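Home Supplies > Laundry and Utility Room > Carpet Tiles

Print this page | E-mail this page

Derow Utility Carpet Tile, Grey Range

The Derow is a low-pile carpet tile supplied by Giltau Floor Coverings for laundries, storerooms and shared utility areas in residential buildings. It is suited to rooms where hard flooring is considered too noisy for the dwelling below. Tiles are sold by the carton under product code 983.
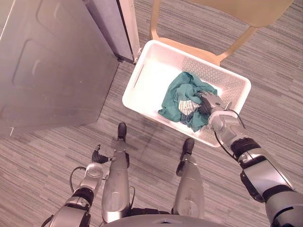

COLOURS AND FINISHES

The range is offered in plain, flecked and striped patterns. Striped tiles may be laid with all lines running in one direction or turned a quarter at each join. Customers are asked to choose the layout before ordering, as the number of offcuts will differ. Slight variation in colour between batches is normal, and cartons for one room should carry the same batch number.

The subfloor must be clean, level and dry. Open the cartons and leave the tiles in the room overnight before laying. 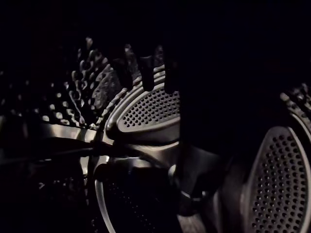 Begin at the centre of the room and work towards the walls. Gisler 101 adhesive is recommended beneath heavy appliances; elsewhere the tiles may be held with corner tabs. Trim the edges with a sharp knife from the backing side. The Derow is not to be used outdoors or over a floor drain.

Vacuum weekly. Spills should be blotted with a clean cloth and cool water. Bleach will void the warranty of 5 years.
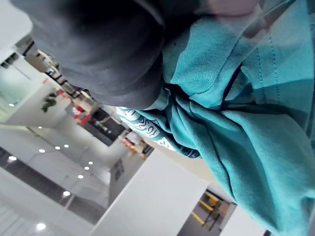

Teal cloth with two rows of stitching.

Orders over 400 tiles are sent directly from the Flallwood warehouse. Please allow additional time for delivery to regional centres.

Prices current at 5 Oct 2022.

This website uses cookies to remember your cart and preferred store. By continuing, you accept our cookie policy.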